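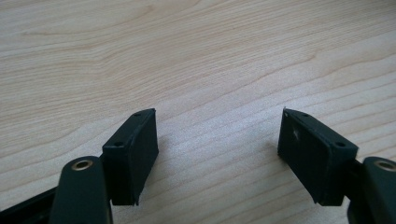
Las dos almohadillas de la pinza manual, abiertas sobre una mesa de madera.

Starnura abre su taller de manipulación robótica a centros de formación y empresas de la comarca

Starnura celebró en junio una jornada de puertas abiertas en su sede de Kustmont, con la asistencia de representantes de 17 centros de formación profesional y empresas auxiliares. La visita comenzó a las 9.30 y permitió conocer el programa Nistar, dedicado a la enseñanza de tareas de agarre mediante pinzas manuales.

Durante la demostración, los asistentes manejaron la herramienta en turnos breves y siguieron el proceso de registro y revisión de cada ejercicio. El programa reúne hasta la fecha 1.650 ejercicios registrados, de los cuales 566 corresponden al último trimestre.

«Queremos que el alumnado conozca estas herramientas en el taller y que las pruebe con sus propias manos», señaló Araceli Aguirre, directora de Starnura. Nusrat Bukhari, responsable técnica de Nistar, presentó el calendario de trabajo y respondió a las consultas sobre mantenimiento y recambio de piezas.

La empresa Aebischer, colaboradora del programa, anunció la incorporación de dos plazas de prácticas – ambas remuneradas – para el próximo curso. Las solicitudes se tramitarán a través de los centros participantes.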